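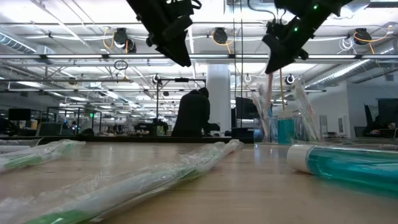 Why so many repetitions of the same small job, one partner site asked when the Derndale programme opened, and would a handful of good ones not serve as well? The question still reaches the project office more than any other, and it is therefore answered first.

## General

**Why is each task repeated so often?**

A learning system copies what it has been shown. If every example begins with the toothbrush at the same angle, the system learns that angle and little else. Each task in the personal care set is recorded 62 times, and the starting position of the items is changed between recordings.

**Which items are used?**

The personal care set consists of toothbrushes, toothpaste and a clear container. Items may be used in their plastic wrapping. Clear film catches the light and changes shape when gripped, and the programme wishes to have examples of both.

**Who may act as an operator?**

Any member of staff at Rostano or Futmont who has completed the induction. Operators work for no longer than 40 minutes before a break.

## Recording

**What counts as one example?**

An example starts when both grippers are clear of the items and ends when they are clear again. Anything done to the table between those two points forms part of the example, so hands must be kept away from it.

**An item was dropped. Should the recording be deleted?**

No. Please mark it "dropped" and carry on. If the operator picks the item up again with the grippers and finishes the task, mark it "recovered" – these examples are of particular value to the Namboodiri model. If the item leaves the table, stop the recording and mark it "ended early".

**May people be present in the room?**

Yes. Recording takes place in shared working areas and colleagues are not asked to leave. They should not lean over the table or move its contents during an example. Notices are displayed at the entrances, and any person who does not wish to appear may write to the project office.

**Should the lighting be kept the same?**

Ceiling lights should be left as they are found. Lamps must not be moved in the course of a session, although they may be moved between sessions.

## Checking and storage

**How are examples checked?**

Each one is viewed by 2 reviewers, working separately. Where they disagree on a label, the session lead decides. In the first round, around 61 examples were sent back for relabelling, mostly for a missing "dropped" mark.

**Can an operator review their own work?**

Operators may add notes to their own examples but may not approve them.

**How long are recordings kept?**

Recordings are held until the end of the programme. Requests for earlier removal should be sent to the project office and must give the site and the session number.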